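Licensing a Cover Song for a Self-Produced Music Video

Community Help > Music and Video > Rights and Releases

Posted by Skiveva in May

I am writing on behalf of a four-member recording group that intends to release a cover of a song first published by another band. The recording is complete. We obtained a license for the audio through our distributor, Ollatance, and the fee was charged to our account without difficulty. The audio release is scheduled and is not in dispute.

We have also prepared a music video to accompany the track. It is three minutes and fifty seconds long and was filmed at home over two evenings. When we submitted the video to the distributor, the submission was returned with a note stating that "the license on file does not extend to audiovisual use." We had understood that one license would be sufficient, as the recording in the video is identical to the recording in the audio release.

We would be grateful for guidance on the following matters. First, whether a separate license is required for the video, and from whom it should be requested. Second, whether the position changes if the video is placed only on a video-sharing site and is not offered for sale. Third, whether it is permissible to release the audio on schedule and hold the video until the matter is settled. Our budget for the whole release is $1000, of which $320 remains. We are located in the United States, as is the publisher of the song.

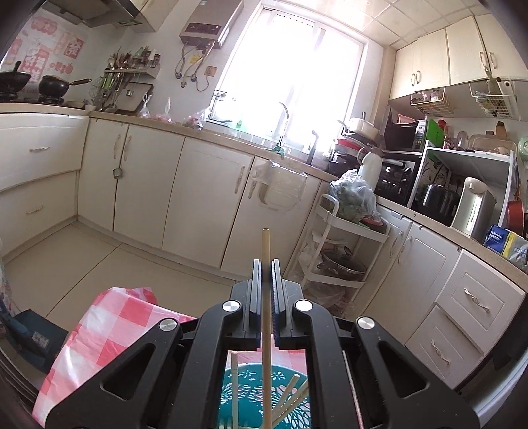
Kitchen still, opening verse.

The video contains no footage, artwork or spoken material belonging to any other party. The lyrics do appear on screen during the second chorus. If that affects the answer, please say so.

Reply from Imemton

The note you received is correct, and it reflects a distinction that is commonly misunderstood. The license obtained through your distributor is a mechanical license. It permits the reproduction and distribution of a musical composition in audio form. In the United States, once a song has been released to the public, a license of this kind is generally available to anyone who follows the required steps and pays the set rate. The publisher is not ordinarily in a position to refuse.

A video is treated differently. Pairing a composition with moving images requires a synchronization license, usually called a sync license. It must be requested from the publisher, or from each publisher where the song has more than one. There is no set rate, and the publisher may decline, may name any fee, or may leave the request unanswered. Because you made your own recording, you do not need permission from the record company that owns the original recording. Only the composition is at issue.

With regard to your second point, offering the video free of charge does not remove the requirement. Some video-sharing sites do, however, hold agreements with publishers under which a cover may remain available while the advertising income is directed to the publisher. These agreements differ from one publisher to the next and may be withdrawn. They should be regarded as the site's arrangement with the publisher, and they do not give you a license that you could rely on elsewhere. Your distributor is therefore entitled to ask for a written sync license even where the same video might be left in place on another service.

With regard to your third point, the two releases are separate. You may proceed with the audio under the license you hold.

The on-screen lyrics should be mentioned in your request. Displaying the words of a song is a further use of the composition, and a publisher may wish to address it in the same document or in a separate one. If the chorus text is not important to you, removing it will make the request simpler.

A request to a publisher should state:

The title of the song and the names of all credited writers
The name of your group and the length of the video
The portion of the song used (in your case, the full composition)
Where the video will be shown, in which countries, and for how long
A short summary of what takes place in the video
Whether lyrics are displayed
The fee you are able to offer, if you wish to name one

The writers and publishers can be found in the public search pages of the performing rights organizations. Please note the share held by each publisher – the shares should add up to the full song, and a license from one publisher does not cover the share of another.

This reply is general information. For a signed agreement, the advice of an attorney is recommended.

Reply from Jin

Our group put up a cover video two years ago without asking and it is still there. It has 1616 views. A claim was placed on it the same evening and we have not heard anything further. In my view a small group does not need to be concerned with this.

Reply from Skiveva

Thank you both. The search pages list two publishers with equal shares. We have removed the lyrics from the second chorus and sent a request to each, offering $134 apiece, which leaves a small amount for the remaining costs. The first publisher has acknowledged receipt and gives a response time of six weeks. The audio will be released on schedule, and the video has been withdrawn from the distributor's queue until both replies are in hand.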